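Corker Tapes — notes for the listener

Corker Tapes is a collection of improvised music recorded at the old ropeworks in Postbridge. The label Rind keeps the files, and I keep this text. It covers 16 sets from one October season, mostly strings, small percussion and prepared piano.

What is inside

Each set has its own folder with a stereo mix, the two room microphones as separate files, and a short text with the players and instruments. Sets are numbered in the order of playing. Number 101 is a rehearsal and has no room files. 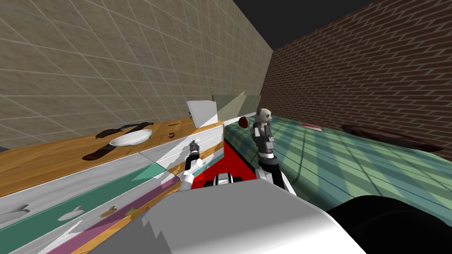
Caoimhe Mac Carthaigh wrote to us that the mix of the Hustville Trio set is too dry, and that the room files alone are closer to what she heard from the back row. We left the mix as it was — please try both.

Known problems

The cello in set 9 is too quiet until the second piece. In set 12 the left room file starts late, so align it by the first bell.

Use

You may copy, cut and play the recordings for study and for radio. For a commercial release, ask Rind first. Please name the players, also when you use only a few seconds. Corrections to the instrument lists are welcome.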